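Bandumwood Shared Shop
Robot Chore Benches: Walk-Round Checklist, With My Comments
Date of walk-round: 11 September 2020
Marks used: OK, FIX, WATCH, N/A

A few words before the list. People keep stopping me at the door to ask whether the machines can do the chores yet, and I always end up giving a long answer with my coat half on. So I'm writing my comments out in full this time and the long answer can live here. The boxes are the same ones we used in June, plus the needle bench, which is new to the form.

If a line says FIX, please don't run that bench until the mark is changed. WATCH means go ahead, but stay with it.

PART A. THE ROOM

1. Walkways clear to both doors. OK
I did move one mop bucket. The mop bench keeps drifting toward the fire door over the course of an afternoon and I don't know who to blame, the mop or us.

2. Floor tape visible around every arm. FIX
Worn through at the towel bench, right where everybody steps in to pick up what got dropped. There's a roll of yellow in the second drawer. Please do the corners properly, overlapped, so they don't peel again in a month.

3. Stop buttons reachable from the operator's side and from the visitor's side. OK
All of them pressed, all of them released. The one at the dish bench is stiff, and I had to use the heel of my hand. I'd still call it a pass.

4. Cords off the floor. WATCH
The Hudec vacuum lives on the floor, so it gets a partial excuse, but its charger doesn't need that much slack.

5. First aid kit stocked. OK
Two burn gels used up and replaced. Neither had anything to do with a robot (the coffee maker, both times).

6. Extinguisher tag current. OK

PART B. THE HOUSEHOLD BENCHES

7. Towel bench, Jesness arms. Grippers free of lint. FIX
So much lint! It gets behind the finger pads and then the pads slide, and then the arm squeezes harder to make up for it, and then somebody tells me the arm "feels angry today." Clean the pads every session, with the power off at the wall.

8. Towel bench. Force limit set and locked. OK
Checked against the sheet. While I was there I watched it fold for a while. Dry, square, medium-size towels come out fine and I'd put them in my own closet. Give it a fitted sheet and it picks the thing up, turns it over, puts it down, and picks it up again. The run counter stood at 2,316 folds when I signed this line. My grandmother would have been finished sooner, but she wouldn't have stayed till midnight doing it.

9. Dish bench. Splash guard in place. OK

10. Dish bench. Only plastic and steel items in the practice rack. WATCH
I found a glass in there. I know we want to find out whether it can handle glass, and I want to know too, but there's a separate form for that and it includes gloves and eye protection. Plates it loads well. Mugs it loads well if they start upright. A bowl with a spoon stuck to it stops everything, and that describes most of the bowls in my house.

11. Dish bench. Drip tray emptied, floor mat flat. OK
The mat curls at the left end. I turned it over, and if it curls the other way next time we should just buy a mat.

12. Vacuum, Hudec. Brush roll clear, bumper springs back. OK
The hours meter reads 690. I'd say vacuuming is the one chore on the list I'd hand over tomorrow, with the condition that somebody picks up the socks first. Picking up the socks is still a person's job here. I've had three long arguments about that and lost none of them.

13. Mop bench. Reservoir cap tight. FIX
Cracked. Do not tape it. I've ordered one.

14. Mop bench. Wet floor sign out during runs. WATCH
The sign was out. The robot had pushed it into the corner, so it was warning the corner.

PART C. THE SHOP-FLOOR BENCHES

15. Screw sorting bin. Guard closed, interlock trips when opened. OK
I opened it four times to be sure and it stopped four times. The last batch ran 3,763 screws, and I hand-checked a tray from the middle and a tray from the end without finding one in the wrong place. Honest praise from me on that one. It's dull work, the parts are hard and all alike, and they don't change shape while you're holding them. If your chore looks like that, then yes, the machines can do it.

16. Sweeping arm. Reach stops set. OK
Sweeps beautifully. Leaves a line of dust at the dustpan, the same as everybody.

17. Box taping station. Blade cover on when idle. FIX
Off, and sitting on the shelf beside it. I put it back and I'm still marking it FIX, so that whoever runs the station reads this line. Please.

18. Box taping station. Emergency stop cuts power to the cutter as well as the arm. OK

PART D. THE NEEDLE BENCH

I asked for this bench to be on the form, and I got some funny looks, because suturing isn't anybody's household chore. But think about what's being asked of the arms. Take hold of something thin and curved, push it through something soft that gives when you touch it, let go, take hold again from the other side, and don't lose the thread. That's a button. That's a hem, or the ripped pocket on a work apron. When a visitor asks me when a robot is going to do the mending, I send them to look at the stitching first, and we talk afterward.

19. Needle held in the jaws, point in view of the operator, second instrument free to receive it. OK
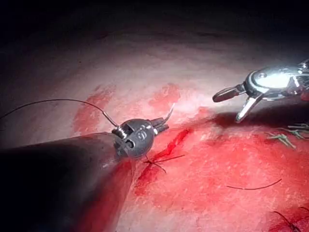

Item 19. Curved needle and black thread in the left jaws, right grasper open above the tissue.

Comment on 19: the hold looks good to me. The point is up where the operator can see it, and that's the thing I care about most with sharps. My rule for the bench is simple, if you can't see the point, you don't move. The numeral on the wrist housing can be read, an 8, so write that in the log when you make an entry for the left instrument. I like being able to match an entry to a tool without guessing.

20. Thread running free of the instruments. WATCH
It loops back behind the left wrist and off to the side, in a nice open arc. My trouble is with thread generally. It gets everywhere. There are short black strands lying over the cut in a little tangle, another loose one flat on the red, and pale green tails sticking up on the right like a bad haircut. Anything loose can get caught up in the next pass. At home this would be the bobbin nest under the sewing machine, and I've lost whole evenings to those.

21. Enough light on the work. OK, with a grumble
Bright in the middle, where the needle and the right instrument are, and then it falls off fast. The left shaft is mostly in the dark and it hides part of what's under it. Good enough for the stitch. I wouldn't want to go hunting for a dropped needle out toward the edges.

22. Sharps container on the bench, lid working, not over the fill line. OK

23. Needles counted out and counted back in. FIX
The sheet has a column for out and a column for in, and the second column was blank. It's probably a paperwork miss and all the needles are where they should be. Fill it in anyway. Until both columns match, the bench stays closed to visitors.

24. Gloves, wipes, and a lined bin within reach. WATCH
Down to the last box of mediums. Larges are plentiful and fit two of us.

25. Operator seated, foot controls not sliding. OK
Put the rubber mat back after mopping. It was leaning on the wall when I came in.

PART E. PAPERWORK AND SUPPLIES

26. Every bench has its one-page start and stop sheet. FIX
The vacuum doesn't have one. I know, it's a vacuum. It still needs a sheet.

27. Logs in Womuser up to date. WATCH
Mostly. Towel and dish are good. The taping station hasn't been touched in a while, and I had to sign in twice before Womuser would let me save anything, so if your entry vanished, check before you type it all again. I lost a long comment about lint that way and the one in item 7 is the short version.

28. Spare finger pads, fuses, drip cloths. OK
We spent 95 dollars on finger pads since the last form. Cleaning them costs nothing, see item 7.

29. Visitors' sign at the door readable and current. FIX
It still says "robots that do your chores!" in my own handwriting. I'd like to change it to "robots trying your chores," and I'll bring a thicker marker.

WHERE I'VE COME DOWN, FOR THE PEOPLE WHO ASK AT THE DOOR

Sorting, vacuuming, and sweeping a clear floor: yes, go ahead, with the guards on. Towels and dishes: sometimes, and with you standing there, and then you have to wonder whether you've saved yourself anything. Mending: the tools can hold a needle very nicely, and I could look at those fine jaws all day, but I wouldn't give them my good jacket and walk off. Fitted sheets: ask me next time.

TO DO BEFORE THE NEXT RUN

Retape the towel bench corners.
Clean the Jesness finger pads, both arms.
Fit the new mop reservoir cap when it arrives.
Leave the blade cover on at the taping station.
Fill in the needle count, both columns.
Buy medium gloves.
Write the start and stop sheet for the Hudec.
New door sign (mine).

Checked by: shop safety lead, Bandumwood
Benches closed at time of signing: towel, mop, taping, needle
Copy pinned on the board by the sink.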